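Why I Will Vote for the Smaller Promise

Marites Lacson, 31 December 2021

In February our town of Rivmont will choose a new council, and I already hear the big words. The list of Mayor Dambrauskienė promises a new bridge, a new hall and lower taxes. The opposition promises the same bridge, only faster. I have lived here long enough to remember the last bridge.

At the previous election 2,205 people voted, and the mayor won by 143 votes. Such a small difference should make a politician listen. Instead, the council closed the bus line to Lesutside, which 80 pensioners had asked in writing to keep.

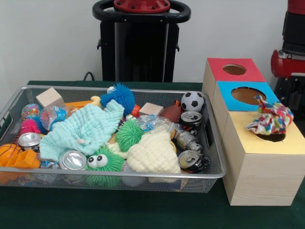 A full wire basket beside a wooden box with round openings.

I do not say that big plans are always wrong. But a plan needs a price, and a person who answers for it. When I asked both parties at the debate what the bridge will cost each year, I got two speeches about the future – and no number.
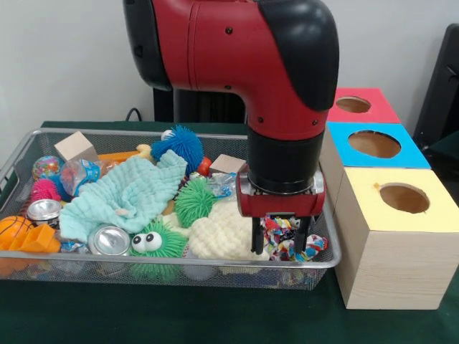

The small local list, Stelar, has a program of two pages. It wants the bus back, and it wants council meetings to start after working hours. It is modest, and maybe a little boring. Still, I can check after one year if it was done, and I will.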